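## Folding jerseys with printed lettering

Most guides tell you to iron the print flat first. I doubt it helps, and I've seen it wreck letters. Turn the jersey inside out, lay it face down, and fold the sides in so no crease crosses a number.

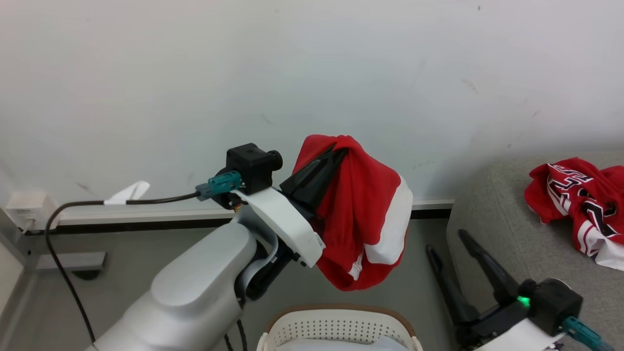
Do red and white jerseys need a separate pile? Only in the wash, and only until the red stops bleeding.

Fold the bottom up in thirds. Skip the 16-step method going around; seven steps was already too many for me. Stack them flat, heaviest at the bottom.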